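How to Write a Book Review for Your Blog When the Copy Came from a Publisher

Review copies pile up faster than most people expect. You say yes to two or three in the spring, and by May there is a stack and a list of dates you agreed to. The steps below are the ones I use to get from a sealed mailer to a finished post. They work for novels and most nonfiction. Poetry and cookbooks need a different approach and I don't cover them.

Before you start, get a notebook, a pencil, some sticky flags and something to snack on. 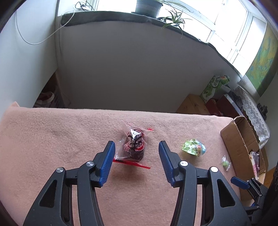
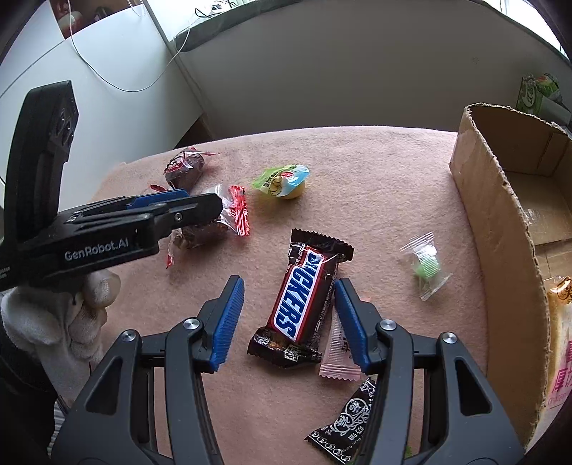
Step 1. Log the book the day it arrives

Write down the title, author, publisher, publication date, and who sent it. Add whether you asked for it or it came unrequested. I use a plain spreadsheet with one row per book. My sheet is at 197 rows now, and it has saved me from reviewing the same novel twice under two covers.

Check the paperwork tucked inside the front cover. Some publishers, Dresura among them, ask that nothing be posted until the week of release. Others don't care. If there is a date, put it in the sheet in its own column so you can sort by it.

Step 2. Sort by date, then by interest

Books with a fixed date go first. After that, pick whatever you want to read. Unrequested books go at the bottom, and you are under no obligation to get to them.

If you can see that you won't make a date, email the publicist before it passes. Two sentences will do. Say when you expect to post.

Step 3. Read the first 100 pages without taking notes

Use flags only. Put one wherever something makes you stop, good or bad, and keep going. Notes taken this early tend to be plot summary, and you will throw most of them out.

At page 100, decide whether to continue. If the answer is no, mark the row "did not finish" and move on. You can mention the book in a monthly roundup if you like, but say clearly how far you got.

Step 4. Take notes on the second part

Now go back through your flags and write a line for each. Include the page number. Then finish the book, writing as you go. Keep track of:

Names and how they are spelled
Where and when the story is set
Any passage you might quote
Anything you'd want to be warned about as a reader
The point where the big turn happens, so you know what not to give away

With an advance copy, the text may still change. Don't quote from it unless you have checked the line against the finished book or the publisher has told you it's fine.

Step 5. Write the draft

Aim for 700 words or fewer. Longer reviews are fine if you have a lot to say, but most of mine get better when I cut them down to that.

Start with two or three sentences on what the book is. Don't copy the jacket text. Readers have already seen it on the store page.

Next, say what you thought and why. This should be at least half of the review. "The pacing was off" doesn't tell anyone much. "The detective doesn't reach the island until chapter 13" does.

End with who might like it. Name another book if there's a fair comparison. I once compared a Murari thriller to a quiet family saga and got several confused comments.

Step 6. Add the disclosure

State that you received a free copy and from whom. Put it near the top where people will see it. One line is enough:

I received a copy of this book from Barrios in exchange for a review.

If the book also came with a gift, a tote bag or a giveaway copy, list that too.

Step 7. Check the details

Look up the author's name, the title, the series number and the publisher one more time. Series numbers are where I make most of my mistakes, especially with prequels. Read the draft out loud once and fix whatever you trip over.

Step 8. Post and send the link

Publish, then email the link to the publicist with a short thank-you. Arum has a web form for this instead, so check the letter that came with the book. Send the link for negative reviews as well.

Fill in the last column of your spreadsheet with the posting date. Take the flags out of the book and put it on the shelf, or in the donation box if you don't plan to keep it. Advance copies shouldn't be sold.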